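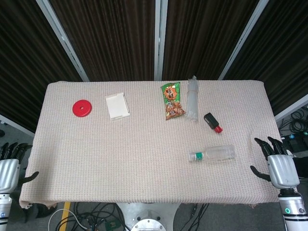 Golf is one of the few sports in which you are supposed to want a small number. In basketball you want lots of points. In soccer you want lots of goals, although you will usually settle for one. In golf every swing costs you, and the person who pays the least wins. Think of it as shopping. Say you want a snack, and on the table is a green and orange bag with a picture of brown crunchy bits on it. You would be pleased to get it for three coins and annoyed to hand over seven. Swings are your coins, and the golf course is a shop that is always trying to overcharge you.

What is par?

Every hole has a number called par. It is how many strokes a very good player should need to get the ball from the tee (where you start) into the cup (where you stop, and not a moment sooner). Short holes are par 3. Middling ones are par 4. Long ones are par 5, and the last part of a par 5 is mostly walking.

Par is worked out for experts. If you are nine years old and you make par, you may mention it at dinner. You may mention it at several dinners.

Why all the birds?

Golfers could have said "one less than par" and "two less than par." They went with birds.

One under par is a birdie. Two under is an eagle. Three under is an albatross, a very large seabird that most golfers never meet on a scorecard. One over par is a bogey, which is no kind of bird at all. Two over is a double bogey, three over is a triple bogey, and after that people tend to say "put me down for an eight" and look at the trees.

Two ways to keep score

In stroke play, you add up every stroke on every hole. One terrible hole follows you around all day like a wet dog.

In match play, you and one other player fight over each hole separately. Take fewer strokes than your opponent and you win that hole. Take the same number and the hole is tied. Then you both forget it and start again on the next one. You could need 31 strokes to get out of a bunker and you would still lose only one hole. (Please don't. There are people waiting.)

Suppose Ginevra Villa is playing Primo Russo at the Palomino course. With five holes still to go, Ginevra is ahead by five. Primo can win every hole that is left and only catch up. Golfers call that "dormie," and Primo calls it something else. If Ginevra wins or ties just one more, the match is over and they can both go in for lunch.

Does the honest part matter?

Yes. In most golf games there is no referee strolling along beside you, so you count your own strokes. A swing where you meant to hit the ball and missed it completely still counts as one. The air does not give refunds.

Tuấn Phùng, who teaches beginners at Palomino, has his players say their score out loud before they leave the green. He says the number comes out smaller if you let it wait until the parking lot.

Try it at home

Put a plastic cup on its side on the carpet and decide your own par. Two is fair, or three if there is a chair in the way. Play nine turns and write down each one. Cats that move the ball are your problem.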